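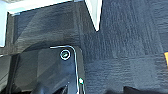 Floor by the closet, dark blue-gray carpet, April.

**Progress report: Clulum House closets and storage**
Prepared by Hatice Yaman for the Waltden Fund

Work covered in this report is the bedroom storage part of the grant. Clulum House has short-stay rooms for people between homes, and most guests arrive with one or two bags. The closets are narrow and built in, and before the grant several of them had no usable shelf.

**Spending**

The storage line was set at $1,660. The largest item was shelf units, bought from Omoregie. Hangers and floor bins came next. We have $59 left on this line and would like to keep it for replacement hangers. Please let us know if that needs a written request.

**Closets**

Each closet gets the same basic layout. Clothes go on hangers on the upper rail, and a low shelf unit stands on the closet floor to the right. A bin goes to the left of it for bottles and other small containers. We wanted the bins low so that guests don't have to reach over their clothes to get at them.

Trí Lý set up the first room on a Tuesday and we used it to settle the layout before doing the others. Two changes came out of that. The shelf unit was first placed in the middle, which left no good spot for a bin. The second change was to stop stacking folded blankets inside the closet. They now go in the hall cupboard.
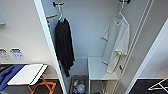
Long items are still the main problem. A long dark top or dress hung on the left clears the bin, but there isn't much space under it. On the right, even a shirt can hang down over the front of the shelf unit. Guests can use the shelf with clothes hanging there, but shoes or a bag would have to be pushed in behind the fabric. We looked at raising the rail and decided against it, as the fixings would need to be moved in every room. A lower shelf unit would be simpler. Omoregie has one in the same width and will hold the price until the next order.

**Hangers**

We bought 70 white hangers. The old wire ones have been thrown out.

**Floors**

The carpets stay as they are. Carpet replacement was in the first draft of the application and was taken out before approval. Cleaning is paid from the house budget and isn't charged to this grant.

**Still to do**

- Order one lower shelf unit and try it in the first room
- Put lids on the bins in the family rooms
- Label the hall cupboard for blankets
- Send copies of the Omoregie receipts

Trí will do the shelf trial and I will send the receipts with the next claim. The Nendent Street rooms are a separate line and will be reported on their own form.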